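Mulch Depth and Weed Growth in Front Yard Beds
May 14, 2025
By Lesia Ivanyshyn and Ubaldo Rizzi

We wanted to know how much mulch a flower bed needs to keep weeds down. Our 12 plots were behind the greenhouse at Pendton, and we laid them out in September. Half got 2 inches of shredded bark and the rest were left bare. All were watered on the same days.

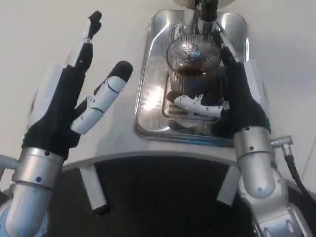 Glass cup held in the right hand, left hand raised.

We pulled and counted every weed for 30 weeks. The total was 2,207, and most came from the bare plots – mainly chickweed and crabgrass. The plots closest to the fence were shaded in the afternoon, so they may not compare well with the others. Next time we would mix up the plot order and try a deeper layer too.

Last updated: two days after first posting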